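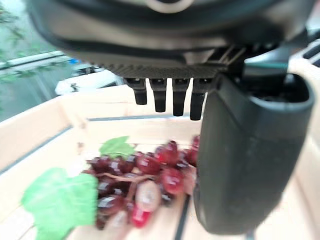 Storing grapes in a shallow wooden crate

Posted in: Kitchen and Larder – Fruit and Vegetables

Špela Lazarević

I should be grateful for advice on the keeping of table grapes. Our residents' kitchen at Clallau receives fruit in January and it is placed in shallow, light-coloured wooden crates on the larder shelf. A bunch kept in this manner is usually past its best before the week is out, the lowest grapes first. The crates are plain inside and have no lining. Is the wood at fault, or should the grapes not be kept in the larder at all? I would also wish to know whether they should be washed on arrival.

2 replies

Blagoje Stan

Grapes should not be washed until they are required for the table. Water held between the stalks encourages mould, and the middle of the bunch is the last part to dry.

The crate is suitable for serving and for short storage, provided that the following points are observed:

Line the base with a clean, dry cloth or two sheets of kitchen paper, and change the lining whenever it is marked.
Lay the bunches side by side in a single layer. Bunches should not be stacked.
Remove any split or soft grapes with scissors, leaving the short stalk in place.
Keep the crate away from apples and onions.

For longer storage the refrigerator is to be preferred. A temperature of 4 degrees is satisfactory in most kitchens. The grapes may be placed in a loosely covered bowl and returned to the crate before the meal – 25 minutes at room temperature improves the flavour.

The wood itself is unlikely to be the cause. Crates should be wiped with a damp cloth, dried upright and put away only when fully dry. They should not be left to soak, as thin boards may warp.

Kelmendi

We keep ours in the fridge in a paper bag and have had no difficulty. The wooden crates are used for potatoes.

Špela Lazarević

Thank you both. The bunches have been moved to the refrigerator and a cloth has been ordered for each crate.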